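Paiva (Roboterarm)

Paiva ist ein kleiner Tischroboterarm aus gelochten Kunststoffwinkeln und Servomotoren, der vor allem zum Vergleich von Greifern und Steuerungen verwendet wird.

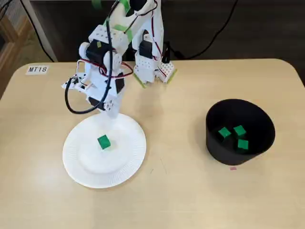

Arm mit Greifer über einem Pappteller mit grünem Würfel; rechts der schwarze Behälter mit drei weiteren Würfeln.

Entstanden ist der Paiva in einer Werkstatt in Ustport, weiterentwickelt wird er seit mehreren Jahren auch in Moststead. Sein großer Reiz liegt im offenen Aufbau: Jeder Servomotor sitzt sichtbar zwischen seinen Winkeln, jede Leitung lässt sich mit dem Finger verfolgen, und ein Gelenk ist mit einem einzigen Schraubendreher ausgetauscht. Wer einmal gesehen hat, wie schnell sich der Arm umbauen lässt, möchte sofort selbst weiterprobieren!

Greifervergleich

Bekannt wurde der Arm durch die Würfelaufgabe. Kleine Würfel werden einzeln von einem flachen Teller aufgenommen und in einem offenen, hochwandigen Behälter abgelegt. Die Aufgabe klingt harmlos, verlangt dem Greifer aber erstaunlich viel ab - er muss senkrecht zufassen, den gerippten Tellerrand überwinden und über der Öffnung sauber loslassen.

In der ausführlichsten Versuchsreihe traten 2 Greifer gegeneinander an, ein Modell mit starren Backen und eines mit nachgiebigen Fingern. Beide absolvierten je 900 Durchgänge. Mit starren Backen gelangen 574 Ablagen im ersten Anlauf, die nachgiebigen Finger schnitten deutlich besser ab, besonders bei Würfeln, die schräg zur Greifrichtung lagen. Schön ist, dass auch die Fehlversuche protokolliert wurden, denn gerade an ihnen lässt sich das Verhalten des Handgelenks wunderbar studieren.

Steuerung

Angesteuert wird der Paiva meist über Brevier, einen Controller mit eigener Skriptsprache. Die Ausgangslage sieht ein um 90 Grad abgewinkeltes Handgelenk vor, von der aus alle Gelenke neu eingemessen werden. Ältere Fassungen von Brevier bewegten die Servos nacheinander, neuere koppeln sie, was die Bahn über dem Teller spürbar ruhiger macht. Eine Kamera ist für die Würfelaufgabe nicht vorgeschrieben; Läufe mit und ohne Bildauswertung werden getrennt gewertet.

Siehe auch: Brevier (Controller), Parallelgreifer, Servomotor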